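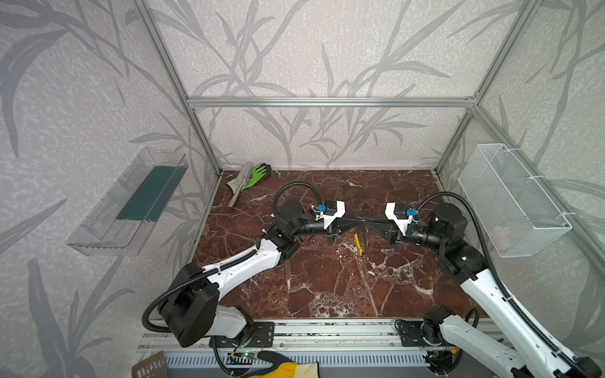
Pretty Benches, Lost Pliers
Speaker notes, Kam-wah Yuen
Nestcombe Home Workshop Day, Jul 7, 2024

Opening. Wait for the door to close. Ask who has bought a work surface because of how it looked in the store. Hands up. Put mine up too.

I've been asked to talk about making a bench area "a place you want to be." That's the wording in the program. I'm not sure I buy it. I want to be in plenty of places where I can't get anything fixed.

The brown marble look. It's everywhere right now: reddish brown, white veins, a few cream patches, high shine. Bendetti sells one, so does Lo, and people ask me about both. My complaint is the same for both. A vein is a thin pale line. So is a bit of wire, a thread, or a scratch you'd like to know about. Then you put a lamp over it and the shine gives you a bright patch right in the middle, where your hands go.

The sales pitch says the pattern "hides everyday mess." Pause here. Hides it from whom? I'm the one who has to find the mess.

Leaf wallpaper. Gray on gray, grasses or bamboo. I like this more than I expected to. It stays back. The Gedby sample book calls it calming, and I have no idea how they'd know. But a pale wall throws some light back on the work, and gray leaves don't fight with anything you're holding. Put it on three sides if you want. I'd still ask what glue does to it. (Hold up the sample with the glue on it.)

Cost. My receipts from March come to $1,384, surface and paper together. Say the number and let them groan. A plain painted board would have been $80. I did not do better work on the expensive one.

Color of tools. Now the part I do believe. Yellow handles show up on brown. Green gloves show up on brown. Bare steel is the problem, especially anything long and thin with a shine of its own.
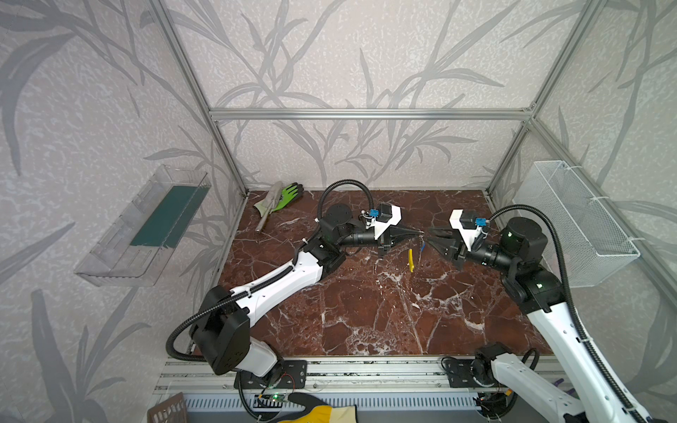
Cutters stay close to the wire. Gloves go to a back corner, and I have no quarrel with that as long as it's the same corner tomorrow. What I don't like is a long metal tool laid across a glove. It looks put away. Then you grab the glove in a hurry and the tool comes along with it, point and all. Glove on one side, metal on the other.

Jannik Stöcker will object from the second row. He thinks everything should hang on the wall over a painted outline. Let him have his minute. Then ask him where the outline goes on leaf wallpaper.

Questions I expect:

Does the pattern make you careless? I don't know. I've seen people claim it both ways and neither side had tested anything.

Mat or no mat? Mat. Plain, dull, light-colored, only as big as the job. Yes, it covers the marble you paid for.

Should I rip mine out? No. Buy the mat.

If we're running short, skip cost and go straight to tool colors. The slot is 19 minutes with questions — leave the samples on the side table and remind people I need the Gedby book back.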